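# Spiders in the workshop: moving webs, egg sacs and the animals themselves

Most of the spiders found in a heated workshop in winter hatched there. They did not come in from the cold, and putting them outside in December usually kills them. The notes below cover how to clear a bench or shelf without doing that, and how to tell an occupied web from an abandoned one.

## Check whether the web is in use

Old cobweb collects dust and goes gray within weeks. A web in use has at least some clean silk. Shine a flashlight along it at a low angle, nearly parallel to the wall. Fresh threads show as bright lines and dusty ones look like felt.

- **Sheet web with a funnel at one corner:** house spider or grass spider. The animal sits in the funnel. Touch the sheet with a grass stem and wait a minute.
- **Loose tangle under a shelf:** cobweb spider or cellar spider. Cellar spiders shake the whole web when disturbed.
- **Small white silk pocket in a ceiling corner:** a yellow sac spider's resting place, often empty by day three.
- **Round papery ball hanging in a tangle:** egg sac. Leave it or move it whole.

A single house spider sac can hold a few hundred eggs. Funmilayo Isah opened one hatched sac under a stereo microscope and counted 694 empty egg skins, which is well above what I would expect and I have not seen it repeated.

## Moving a spider

Use a clear, straight-sided cup at least 3 inches across and a stiff card. Lower the cup slowly and keep the rim flat to the surface. Slide the card under from the side away from the legs. On rough brick the card will not seat, so coax the spider onto a smooth board first with a soft paintbrush.

Release it in an unheated shed, a crawl space or a woodpile that stays dry. Put the cup on its side and walk away. Tapping the bottom breaks legs.
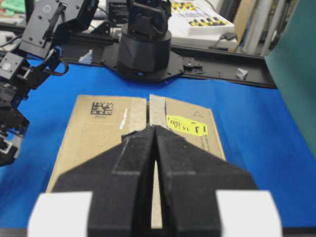
Yaroslav Maksymiv

## Moving an egg sac

Cut the support threads with small scissors, leaving an inch or so of silk attached. Lift by the silk and not by the sac. Set it in a jar with a square of paper towel, cover with fine mesh and keep it out of the sun. Mesh openings need to be under half a millimeter, as newly hatched spiders walk through window screen.

Do not mist the jar. Mold does more damage than dry air - 85 percent humidity for a week is enough to spoil a sac.

## Storage

Spiders settle where things stay still and there is an edge to anchor to. Bins with tight lids stay clear. Open shelves against an outside wall do not. Leaving a two-inch gap between shelf and wall removes most anchor points, and so does moving stock once a month.

Lighting matters too. Cool white bulbs over a door draw moths and midges, and the spiders follow. Changing the outside fixture to a warm lamp, 3000 K or lower, cut the webs around my own door frame noticeably by July.

## What to skip

Peppermint oil, chestnuts and ultrasonic plug-ins. Nadiia Yatsenko ran the first two in her garage in Oltanley for a season and found webs on the chestnuts. Sprays meant for insects work poorly on spiders, which touch the surface only with the tips of their legs.

A vacuum with a crevice tool is fine for empty web. Put a nylon stocking over the end, held with a rubber band, and check it before you turn it inside out over the trash.

Black widows and brown recluses are a separate matter. Wear leather gloves, shake out anything stored on the floor, and have someone identify the spider before you try a cup.

Last revised 2020-12-11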